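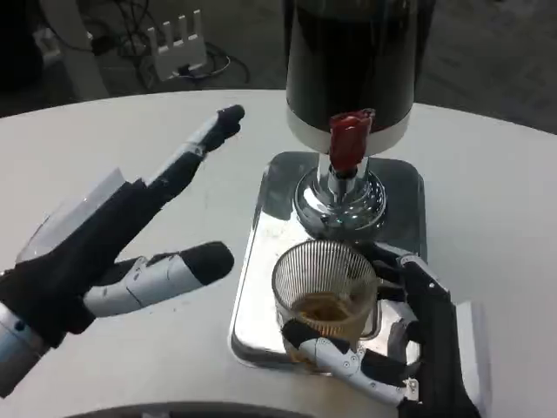

Recruitment rally venue check: Staff Nurse and Pharmacist posts
Site: Raltwood ground and hall
Checked by: Ewurabena Nartey
Date: 2026-07-23

1. Notice at gate matches the printed advert
Partly. Posts match. The gate notice says 18 is the lower age and leaves out the upper one. Fix before candidates queue over it.

2. Crowd limit
Kendorum's plan says the ground holds 2,000. I would like to see how they got that. The side exit was chained when I tried it. Not passed.

3. Running track
Passed with doubts. Lanes marked, soft patch on the far bend. Told it "always dries out". Check again on the morning.

4. Height and chest measuring
Two height stands, and they disagree with each other. Use one until the other is put right. 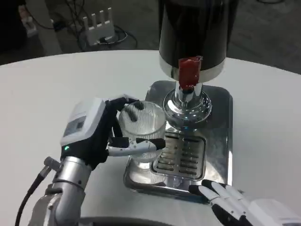

Whichever stand is kept, write its number on each candidate's sheet, or any appeal will be hard to answer.

5. Written test hall
200 desks on the plan. Gaps between rows are too narrow in the back half. Molier say it meets the rules but did not say which rules.

6. First aid
Kwofie are down to send one ambulance. No name, no phone number, no arrival time. A promise is not cover. Not passed.

7. Document desk
Passed. Certificates to be handed back the same day. Ask for a signature each time.

8. Drinking water on the ground
20 minutes is too long to walk a queue back to the hall tap. Needs a second point near the track.
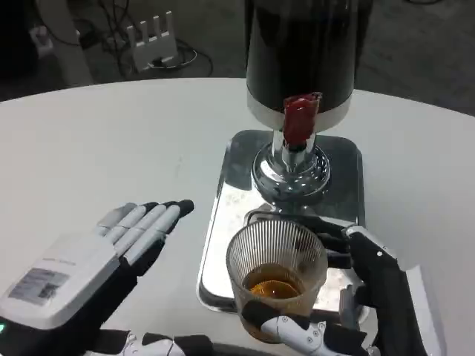

Drinks dispenser on a round white table

9. Toilets
Signed for, but the women's block was locked. Cannot comment on what I was not shown.

Result: not ready. Items 2, 6 and 9 to be seen again in person. I will not accept photos or a phone call for these.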